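Haushalt & Betrieb > Automatisierung > Textilien

Können zweiarmige Roboter inzwischen T-Shirts aus dem Haufen falten?

Gefragt von Elaine Vieira, im Januar
Schlagwörter: Greifer, Wäsche, biegeschlaffe Teile, Verkaufsraum

Ich betreue bei uns die Technik für zwei kleine Läden mit Getränken und einem Textilanteil (bedruckte T-Shirts, eine Größenreihe, wenige Farben). Die Shirts werden von Kunden auseinandergenommen und müssen mehrmals täglich neu gefaltet werden. Gesucht ist eine Lösung, die diese Arbeit auf einem normalen Tisch erledigt, ohne Faltmaschine und ohne Umbau. Zur Einordnung, um welche Zustände des Stoffs es geht:

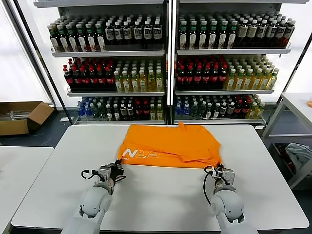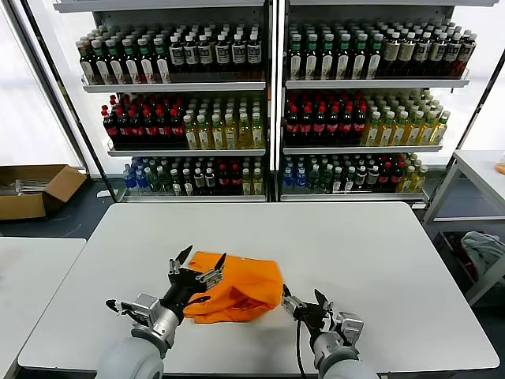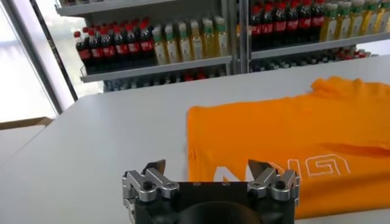
Orangefarbenes Textil auf weißem Tisch mit Greifer, dahinter Getränkeregale.

Meine Fragen:

1. Ist der Schritt vom Knäuel zum flach liegenden Teil heute beherrscht, oder funktioniert nur das Falten ab einer definierten Ausgangslage?
2. Mit welcher Zykluszeit muss man rechnen? Von Hand brauchen wir pro Shirt wenige Sekunden.
3. Stört ein Aufdruck? Unsere Shirts haben große weiße Buchstaben auf einfarbigem Grund.
4. Wäre das Nachfüllen der Regale mit derselben Hardware eine realistische zweite Aufgabe?

Ein Angebot von Kerum liegt vor, darin steht eine Erfolgsquote von 95 Prozent. Worauf sich die Quote bezieht, steht nicht dabei.

Antwort 1 von Antoniuk (vom Fragesteller akzeptiert)

Zu 1: Das sind zwei verschiedene Probleme, die gern in einem Satz verkauft werden. Ein flach ausgebreitetes Shirt zu falten ist weitgehend eine Positionieraufgabe. Man braucht die Kontur, zwei Griffpunkte je Falz und eine Tischfläche, auf der der Stoff nicht zu leicht rutscht. Ein zusammengeschobener Haufen wie auf dem zweiten Bild ist eine Wahrnehmungsaufgabe. Saum, Ärmel und Kragen sind dort großenteils verdeckt, der Zustand lässt sich aus einer Ansicht nicht eindeutig bestimmen. Übliche Strategie: eine Falte greifen, anheben, neu ansehen, eine zweite Stelle greifen, strecken, ablegen, bei Bedarf wiederholen. Die Zahl der Wiederholungen ist vorher nicht bekannt. Daran hängt Ihre Zykluszeit.

Zwischen beiden Fällen liegt noch ein dritter, der in Angeboten meist fehlt: das fast fertige Teil mit einer gestauchten Ecke. Auf dem ersten Bild ist das Shirt ungefähr rechteckig gefaltet, Halsausschnitt und Ärmel liegen aber rechts zusammengeschoben, und hinten steht eine Spitze hoch. Ob das als "gefaltet" zählt, muss im Abnahmeprotokoll stehen. Ich würde ein Toleranzmaß für die Außenkontur vereinbaren und eine zulässige Höhe für abstehende Ecken.

Zu 2: Bei einer Vorführung, die ich mitgestoppt habe, lag der Mittelwert ab flacher Lage bei 49 Sekunden. Ab Haufen war die Streuung so groß, dass ein Mittelwert wenig sagt. Lassen Sie sich die Einzelzeiten geben, einschließlich der Abbrüche. Eine Quote ohne Zeitgrenze ist wertlos - mit beliebig vielen Versuchen kommt fast jedes System irgendwann zu einem rechteckigen Ergebnis.

Zu 3: Der Aufdruck ist eher nützlich als störend. Er liefert Merkmale auf einer sonst einfarbigen Fläche und verrät, welche Seite oben liegt. Zwei Einschränkungen. Erstens verzerren Knitterfalten die Buchstaben, eine reine Schablonensuche reicht dann nicht. Zweitens verhält sich dicke Druckfarbe mechanisch anders als der Grundstoff, der Falz wandert neben die geplante Linie. Reine Konturschrift, bei der der Stoff durch die Buchstaben zu sehen ist (drittes Bild), dürfte hier weniger ausmachen als eine geschlossene Druckfläche. Gemessen habe ich das nicht.

Achten Sie außerdem auf die Verdeckung durch den eigenen Greifer. Auf dem dritten Bild liegt der rechte Finger samt Gestänge vor dem linken Teil des Shirts. In dieser Ansicht ist also gerade der Bereich teilweise verdeckt, der beim Zugreifen interessiert. Eine zweite Ansicht von oben ist für mich Pflicht.

Zu 4: Andere Aufgabe, andere Finger. Spitze Fingerenden sind gut für eine einzelne Stofflage und schlecht für eine volle PET-Flasche. Dazu kommen die Reichweite in die Regaltiefe und die Traglast am ausgestreckten Arm. Mit Wechselgreifer denkbar, würde ich aber getrennt ausschreiben.

Kommentar von Elaine Vieira

Danke. Kerum hat auf Nachfrage bestätigt: 95 Prozent ab flacher Lage, ohne Zeitgrenze, ein Shirt-Typ. Für den Haufen gibt es keine Zahl.

Antwort 2 von pivthorpe_werkstatt

Wir hatten in Pivthorpe einen ähnlichen Aufbau im Versuch, fünf Wochen, Arbeitshosen und T-Shirts gemischt. Die Hosen haben wir nach der ersten Woche herausgenommen. Bei den Shirts war der häufigste Fehler das Greifen von zwei Lagen statt einer. Das merkt das System ohne Kraftmessung im Finger erst beim Ablegen, wenn überhaupt. Zweithäufigster Fehler: Der Saum schlägt unter und bleibt unter.

Was geholfen hat:
- Tisch mit etwas rauerer Auflage, glatter Lack war schlechter
- Leitungen am Greifer kurz und eng am Arm verlegt, sonst bleibt der Stoff daran hängen
- fester Abstand zum Nachbartisch, damit nichts in den Spalt gezogen wird
- Rollo am Fenster. Bei tief stehender Sonne war die Kontur auf hellem Tisch unbrauchbar, gegen 15 Uhr konnte man die Uhr danach stellen

Was nicht geholfen hat: längere Finger, höhere Geschwindigkeit, mehr Licht von vorn.

Unbeaufsichtigt lief es nie länger als eine Stunde am Stück. Für einen Verkaufsraum mit Publikum kommt die Schutzeinrichtung dazu, die Kosten dafür fehlten in unserer ersten Kalkulation völlig.

Kommentar von Antoniuk

Zu den zwei Lagen: Stoff vor dem Greifen leicht zwischen den Fingern reiben, dann trennen sich die Lagen öfter. Kostet je Griff ein paar Sekunden.

Antwort 3 von rg_technik

Warum nicht einfach Faltbrett und Aushilfe? Oder Lunetti, die bauen Falttische mit Klappen. Man legt das Shirt selbst auf, der Rest geht schnell. Roboter lohnt da meiner Meinung nach nicht.

Kommentar von Elaine Vieira

Das Auflegen ist bei uns der Engpass, der Falttisch verschiebt die Arbeit nur. Das Nachfüllen der Regale nehme ich aus der Anfrage heraus. Für die Shirts fordere ich eine Erprobung mit Einzelzeiten ab Haufen an, Doppellagen werden gesondert erfasst.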